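August 2022 — adhesive residue, tape series

Picked up the residue test where it stopped in March. Tyra Midtbø wants a removal method for the Drarholm display panels that does not lift the paper face. Three candidates left: warm air, the Clorard citrus remover, and the Montoya plastic scraper used alone.

Coupons are 100 mm wide, pressed with the 4 kg roller, two passes, then left under the shelf weights. Clorard diluted again today, old bottle had gone cloudy.

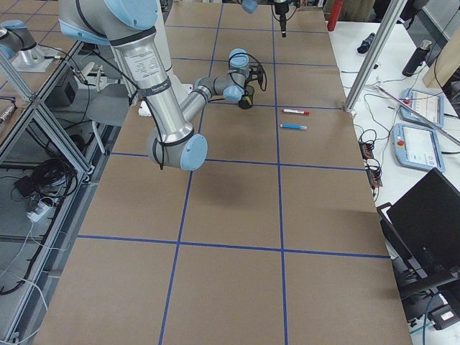

Peel angle matters more than speed so far. At a low angle the liner stays flat; pulled straight up it delaminates at almost every start. Corners are worse than straight runs. On a layout like the blue tape grid on brown cardboard, each crossing puts one strip over another, so I would take the top layer off first and treat the crossings separately. Warm air softened the adhesive on coupon 7 but left a gloss mark — lower setting next time.

Plirnano film not tested. Need 600 grit for the scraper edge.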